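Ticket 792 - Guest room too cold at night
Opened by: Gisela Montecinos
Unit: Drasden wall heater, bedroom 2
Status: open

Heater is set to 66 but shuts off overnight. The bed is against the wall, and the room is cold by morning.
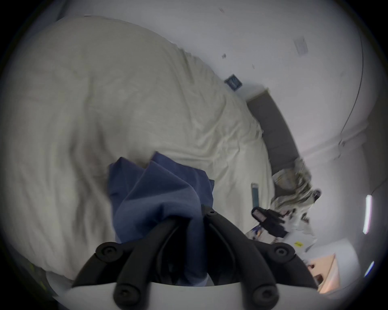
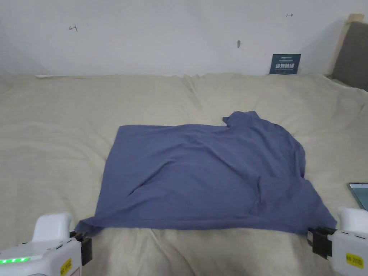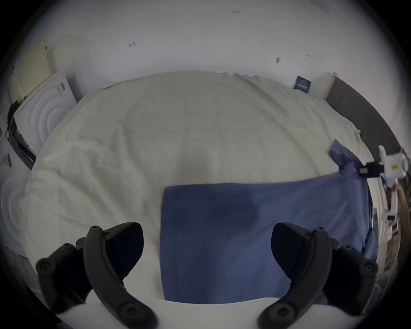
Tried so far:
Replaced the thermostat batteries - no change.
Cleared the overnight schedule and set it to hold. Heater still dropped out before morning.
Reset the breaker. Came back on with code 223.

May 2, 2018 - Narkico support replied. Code 223 is a sensor fault. They asked for the part number on the inside cover and whether the sensor was replaced in December. It was not.

Part number sent. Waiting on a new sensor. Using the hall heater with the door open until then.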